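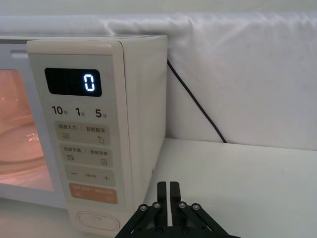 My new microwave speaks only Chinese. Thread for people who have the same problem. 1/12

I moved to the flat in Brotmont in May and my cousin Berhe gave me this oven as a present for the kitchen. It is cream-white and it looks very nice. The manual was lost before it came to me. I can read English, Amharic and a little French, so the buttons were a mystery. 2/12

First lesson, the three numbers under the display. 10 秒 is ten seconds. 1 分 is one minute. 5 分 is five minutes. For my first week I believed all of them were minutes, and I was very careful with the 10. 3/12

Next button, left side: 微波火力, microwave power. Right side: 智能解冻, smart defrost. The defrost has a small drop of water with a star, so this one I could guess. 4/12

Under it, 微波烧烤 is microwave grill and 美食菜单 is food menu. I have not used the grill yet. My neighbor upstairs says to put the food on a high rack for this, but I did not receive a rack. If someone knows a rack that fits, please write to me. 5/12

Then minus and plus. These I understood without help :) 6/12

I put my translations on paper tape and kept them inside the cupboard door. I did not want to glue anything on the oven itself, it is too new. My first post about the 秒 and 分 was seen by 1,182 people, which surprised me very much. Thank you for all the corrections. 7/12
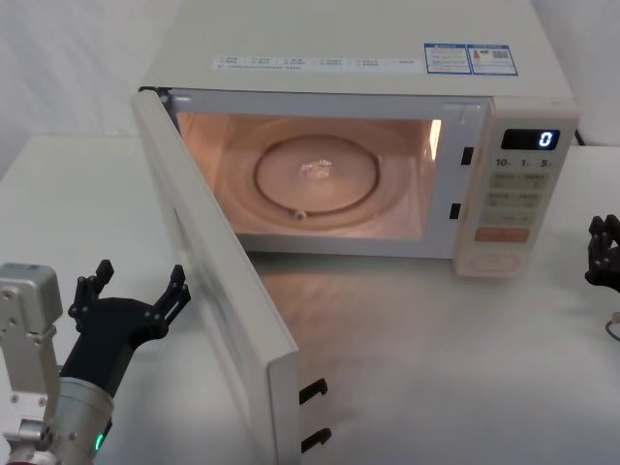
Kitchen Notes by Mebrat Ejigu, No. 2

Now the inside. The round glass plate sits on a ring with rollers. When you wash the plate, take out the ring also and wipe the floor under it, the crumbs go there and then the plate makes a noise like an old bicycle. 8/12

When you put the plate back, turn it a little with your hand until it sits down in the middle. I forgot this once and my soup traveled to the side. 9/12

Please look on the plate before you press start. A small clear thing is very easy to miss on clear glass, and the warm light does not help so much. I always open the door fully and look from the front. 10/12

For cleaning I heat a cup of water with two slices of lemon and a wooden spoon in it, then leave the door closed for some minutes and wipe with a soft cloth. I wipe also the inner face of the door and the part near the black hooks. No hard sponge! I ruined my old Flirholm with a hard sponge and nearly cried. 11/12

Many of you asked about the orange button low on the panel. It is the start button. Tomorrow I will try the food menu with rice and lentils, and I will write down every symbol I find there. If your oven has different characters, send me them and I will ask my colleague at Cornach, she reads Chinese and she is patient with me. 12/12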